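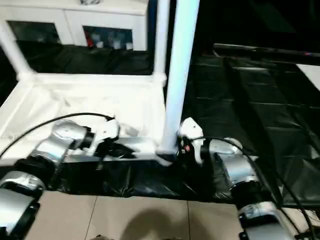 Slide 4: picking the power supply

Right, so this is where I lost a whole afternoon at Fahy. I'd put a Narko supply in the panel, lovely little thing, and I'd added up the controller and the input cards and gone home happy. Forgot the relay coils! Every output on at once and the controller dropped out.

(Pause, let them groan.)

So add up everything, coils included, and then leave yourself some room. Ro-un Ban's sheet is in the handout and it's much tidier than mine.

Slide 5: fuses and terminals

One fuse per output group, please. The old Madik panel had a single fuse for the lot, and when a solenoid shorted we had 3000 wires to be suspicious of. Label both ends of each wire while you're at it. I still like the printed sleeves best (Ultan will argue with me over tea, let him).

Mention the spare terminals if there's time.

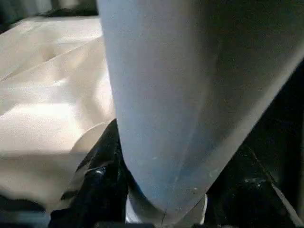

Can I run the sensors and the solenoids off the same supply?
You can on a small panel, but fit a diode across each coil and give the sensors their own fuse. On anything bigger I'd buy a second supply.

Slide 6: scan time

Skip the maths. Tell the Rotine story, where the counter missed every short pulse until we moved it to the fast input. Then hand over to Ultan for the demo.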